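April, Leckie notebook, small bedroom

Started 8 am, stopped when I got hungry. The job was floor sweeping, paper and cardboard, the stretch of tile by the brown door. I'd meant to get on with the shelf labels for Ciltetti but the floor notes are behind and Giorgia Bortolotti wants them before she sets up the kitchen, so floor it is!

Tools: broom with the orange bristles, long-handled dustpan, red bucket against the wall next to the door.
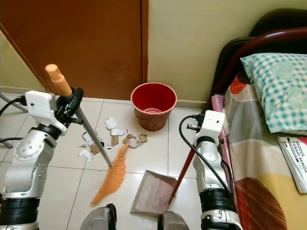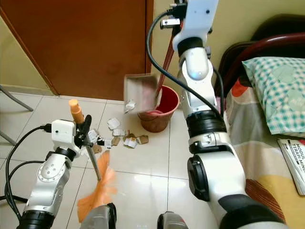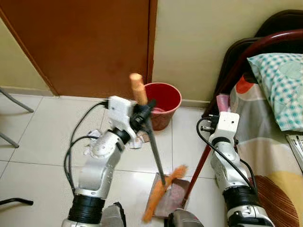 Scraps

Mixed torn stuff again, white paper and brown cardboard, plus a bit of label with red and black printing on it. I like a mixed pile much better than plain paper (Giorgia doesn't, she says you can't compare one day with another, and she has a point). Cardboard is easy. It has some weight and some edge, the bristles catch it and off it goes. Thin white paper is the pain. A flat piece lies down on a glossy tile like it's been glued there, and you can brush over it over and over and it only turns a little. Crumpled is a lot friendlier — gets up and rolls.

So for next time: keep flat and crumpled in the same pile, but write down which is which before starting. I keep trying to remember afterward and I can't.

And the one scrap that sits off by itself always gets left to the end, when the pan is already full and you're in a hurry. Pull strays into the pile first. I've written this in here before, I know.

The pan

Flat to the floor or don't bother. If the front lip is up even a hair, the small bits go under it and you end up with a neat little line of crumbs along the edge, and then you chase that line backward across the room. The grout lines are shallow in here so they don't trap much, which is more than I can say for the hallway.

Overfilling is the other thing. I'd say stop at half and go empty it, even though it feels slow. Paper is all air, it stacks up at the back of the pan and slides forward the moment you lift. 2 trips with half a pan beat one trip and a re-sweep, every single time.

Tipping

Pan goes nearly upright over the bucket, mouth down, and then wait. Really wait! There's nearly always a scrap hanging on to the lip, and if you swing the pan away too soon it comes down on the tile right beside the bucket, in the corner by the door frame where the broom is most awkward. A light tap on the rim helps. A hard one moves the bucket.

On the bucket: I like it against the wall. Giorgia had it out in the middle last week and it got nudged around constantly. Only downside is the baseboard behind it, where bits collect and you forget to look.

Bristles

Short strokes toward the pan, ending low. Long fast strokes look great and throw paper past the pan. Also the broom picks up fluff of its own after a while, so give it a shake over the bucket between piles, not over the clean floor (guilty).

To do

- save the torn Wivier cartons, good stiff cardboard, don't let them go out with the recycling
- order 1597 from Brostix, spare dustpan, still not here, chase it
- 4 paper bags of sorted scraps for Giorgia: flat white, crumpled white, brown card, labels
- try the same floor with the bucket on the other side of the door, see if the walk is any shorter
- look under the bed before calling the room done, paper drifts
- Ciltetti shelf labels!! tomorrow, first thing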